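Group members: Olumide Effiong, Lemlem Tilahun, Oi-ling Chou
Course supervisor: Morenike Osagie
Submitted July 16, 2018

# Strength of Glued Wood Joints After Soaking

## Background

Our group wanted to find out how much strength a glued joint loses when it gets wet. Outdoor furniture is often repaired with whatever glue is in the house, and the repair may fail after one winter. We tested two wood glues, Prastero and Garba, on pine. Prastero is sold for indoor use. The Garba label says it can be used outdoors, but it does not say for how long.

## Materials

The pine came from one board, cut into blocks in the school shop by Ekene Nnaji. We threw out any block with a knot in it. The two glues were bought new. We also used tap water, plastic tubs, sandpaper, a hanging scale and a bucket of sand.

## Method

Each joint was two blocks glued face to face with an overlap at one end. We sanded the faces, wiped off the dust and spread the glue with a strip of card. The joint was then clamped and left overnight.

We did not measure clamping pressure. Each clamp was tightened until a thin line of glue came out along the seam, then given a quarter turn more. Lemlem did all the tightening so that it would be done the same way each time.
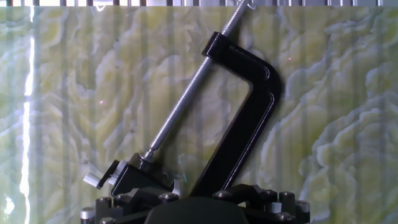
### Soaking and loading

We made 32 joints, half with each glue. Half of each set stayed dry on a shelf. The others went into tubs of water for 19 hours and were tested right after they came out.

For the test, one block was fixed to the bench and the bucket was hung from the other. We poured in sand slowly until the joint broke, then weighed the bucket.

## Results

The dry joints were close to each other. In most of them the wood tore before the glue did, so the dry test says more about the pine than about either glue.

After soaking there was a clear difference. The Prastero joints broke at much lower loads, and 11 joints in the whole test failed cleanly along the glue line, all of them soaked. Most of these were Prastero. The soaked Garba joints were weaker than the dry ones but still held a fair load.

## Problems

Two joints slipped while being clamped and had to be made again. The scale reads only to the nearest half kilogram, which is too coarse for the weakest joints. The room was also warmer on the second day of gluing, and we don't know if that mattered.

Oi-ling suggested drying the soaked joints before loading them, to see if any strength comes back. We ran out of blocks before we could try it. We would also like to repeat the soak for 10 days with a harder wood such as oak.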